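Can a robot clean your room yet?

Short answer: not really. Sorry! Longer answer: it's learning, and a lot of the learning happens in a pretend house inside a computer. Pretend kitchen, pretend chairs, a gripper with two fingers. 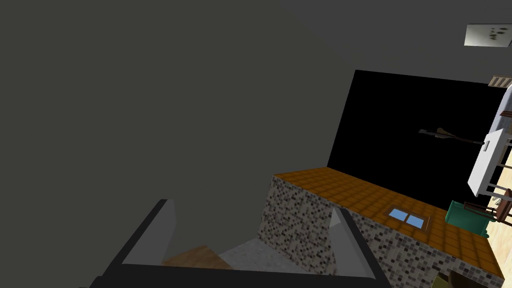

Hugo Montoya
Drurnside Kids' Science Page, 8/27/24

Why pretend? Nothing breaks. A robot can try to pick up the same thing 1000 times in a computer and no plates get smashed. Then people try it in a real kitchen, wich is way harder. Cups are slippery. Socks are floppy. Somebody moved the chair.
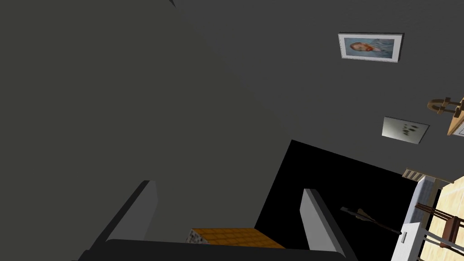
Shops and factories are a bit easier. Same box, same shelf, all day long. Robots are good at same. Your bedroom is never the same twice, so a robot has to look, think, reach, and not squish anything. You do all that without even trying.

So maybe one day. For now, pick up you're own socks.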